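Saturday, evening

Second day with the Vakau kit. Rüdiger Görtz wants my opinion before he decides if Plavham buys it or stays with the old one from Wegener. The price is 700 for the pair, and for this I expected a better manual. I needed 50 minutes only for the calibration. 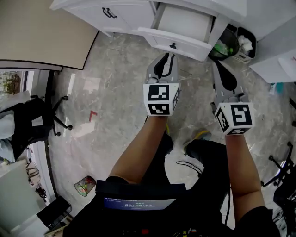 The grip itself I like. My wrists were less tired than with the Wegener pair, and the fingers close softly. What I don't like so much is the marker cube behind the fingers. At a drawer like the lower one of the white cabinet, with its small black knob, I must always think where the cube will go. Janelle Salazar says one learns this in 2 days. Maybe she is right, but she has smaller hands than me.

I wrote to Fadudov, who sell the kit, and asked about spare finger pads. They answered at 9 in the evening, very polite, but without a price. 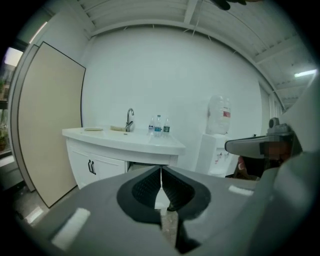

If the pads must be ordered together with the whole finger, it becomes expensive for us, and I will write this in my report. Otherwise I am for buying. Tomorrow I rest my shoulders and read the chapter about the software again.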